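Padine Matte Work Board, white
Part no. 2364
Supplied by Jestlow Bench & Fittings

A flat rectangular overlay for an existing table. The board lies on top of the table surface and needs no screws or adhesive. Intended for bench work where a plain, low-glare background is wanted: small assembly, sorting, cable work, photography of parts.

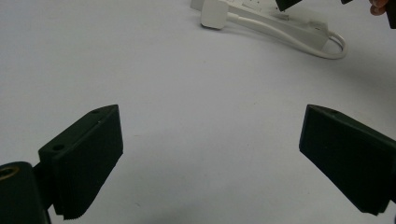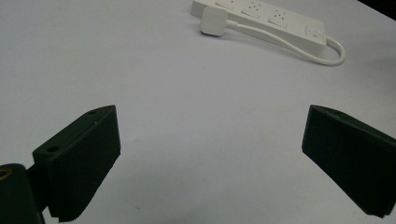
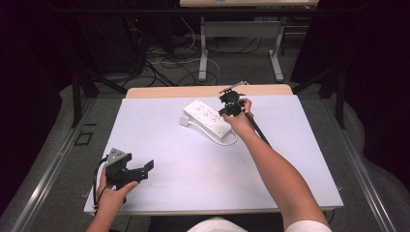

Surface
Matte on both faces. The white has a slight cool cast and can read as pale lavender or gray under some lamps. This is normal for the finish and does not change with age. Boards from different batches may differ slightly in tone – order matching boards together.

Sizing
Standard depth is 600 mm. Width is cut to order. Measure the table at the front and back edges and give the smaller figure. Most customers leave a narrow band of table showing at the far side so the board can be lifted out by hand. Where the table stands between fixed rails, allow 2 mm clearance at each end.

Power strips and cords
A power strip may be placed directly on the board. The board has no cord cutouts. Lead the cord off the nearest edge and avoid tight bends at the plug. Strips with rubber feet hold position better than strips with bare plastic undersides. For fixed mounting use the Arroyo edge clip, sold separately, which grips the board and the table edge together.

Cleaning
Wipe with a damp cloth and mild soap. Small specks and smudges show on this finish and come off without scrubbing. Do not use abrasive pads, which leave shiny patches. Solvent cleaners are not recommended.

Related items
Pranach non-slip underlay, for polished or lacquered tables
Arroyo edge clip, pack of 12

Ordering
Cut boards are made on request and cannot be returned unless damaged in transit. Boards ship flat – please have someone available to receive the package. Questions on sizing go to Candela Sarmiento at the Jestlow trade counter. The gray version returns to stock in November.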